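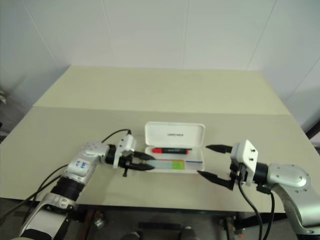
Fedir Prokopenko remarks that most customers do not ask first how fast the arms are, they ask how long it takes before two arms can share one table without trouble. With the new Selar kit from Tasard, he says, his answer is now one morning.

Tasard opens orders for Selar this September. The kit is made for schools, small workshops and packing rooms which want to try two-handed work with everyday things, such as pens, rulers and the cases they are kept in. It includes two arms with two-finger grippers, all cables, the control software and a printed guide of 50 pages. The customer provides the table.

New in this version is the teaching mode. The user guides both arms by hand, saves the movement and can correct each step later on the screen – no programming is needed for this.

The first 156 kits will be sent from our warehouse in Wiltcombe. Delivery outside the country is handled by our partner Onyshchenko. Spare fingers can be ordered separately. The warranty is 2 years.

Demonstrations take place every Thursday in Wiltcombe, by appointment.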